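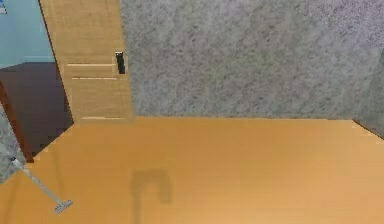 Kill the fake encore

I went to see Flusari at the Furkard last month and had a great night right up until the moment the band walked off. You know the moment. The singer says "you've been wonderful, goodnight!" and waves, the drummer chucks a stick, and they all file out through the side door. Except the amps are still humming, the house lights are still down, and the one song every person in the room came for hasn't been played yet.

So we clapped. We stomped a bit. A guy near me was checking the parking app on his phone with one hand and slapping his thigh with the other, which is about as much passion as the ritual deserves. Then the band came back on looking surprised (come on!) and played "Harbor Lights Out," and it was fantastic, and I was annoyed all the way through it.

I've been going to shows since I was a teenager, and I've slowly turned into a person who can't stand encores. I mean the planned kind, the one that's typed on the setlist under a little dotted line. If it's on the setlist it's part of the show, so play it in the show. Walking off for two minutes in the middle is just an intermission where the audience has to do the work.

And it messes with the music, too. Flusari had built up this lovely long run toward the end, slow songs getting faster, the bass player switching over to synth, people really moving by then. That was the peak. Then everything stopped, the room cooled off, and their best song had to start from a standing start with half the crowd already holding their coats. Imagine if they'd gone straight into it! I'd have lost my mind.

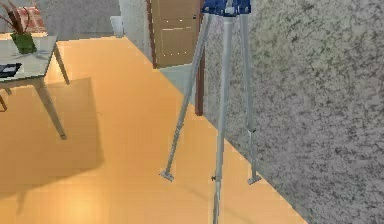 Illia Zakharchenko thinks I've got this backward, and told me so at length on the bus home: the break is when the crowd gets to say something back, and even if everybody knows the band is returning, the noise is still real noise made by real people. Take it away and you've got a bunch of folks being played at for an hour and then sent outside.

Okay, fair. I do like the noise. I've been in rooms where it got so loud that I felt it in my teeth, and I wouldn't trade those for anything. But I'd say the crowd talks back all night long if the band lets it. They can leave a gap between songs. They can hold the last chorus and shut up while we sing it. You don't need to hide in a hallway to find out if people like you.

The other thing is the money, and I feel a bit cheap bringing it up, but tickets were 65 dollars. The main set ran long enough, no complaints there. Still, at that price I don't want to be asked to beg for the single. It's like a restaurant carrying off your plates and waiting for you to bang on the table before they'll bring the dessert you already paid for.

Compare that with Anis, who I caught in the back room at Doucette on a rainy weeknight with maybe a few dozen other people. Four songs from the end she leaned into the mic and said, "Four left, no tricks, I've got a train." That was it. Everybody laughed, and you could feel the room pull in closer, knowing what we had and when it'd be over. She did the four, the last one just voice and a drum machine, said thanks, and the lights came up before she'd unplugged. I bought the tape and a shirt that doesn't fit. 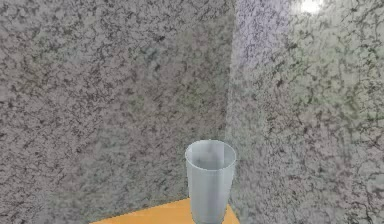
But what about the real ones, a reader wrote in when I grumbled about this before, the nights when the band truly has nothing left and comes back out to play some cover they half know? Would you ban those?

No! God, no. Those are the whole reason I'm cranky. I once saw a punk band get dragged back on with the house lights up and the bar already closed, and they argued in front of us over what to play, and then did their first song again, only faster and with the wrong words. It was a mess and I still talk about it. A real encore ought to be a little embarrassing. It should be possible for it not to happen, and most nights it shouldn't.

I know why bands keep doing the other kind. Singers need water and drummers need to sit somewhere that isn't a drum stool, and a few of them have told me they're scared the crowd will feel shortchanged without it. Then take the break! Say "we're getting a drink, back in a sec" and go get your drink. I'll cheer for that too.

Flusari are back at the Furkard in May and I've already got my ticket, so clearly my principles only go so far. I'm not clapping during the hallway part, though. I'm going to stand there with my arms folded until they play the song, and then I'm going to sing every word of it.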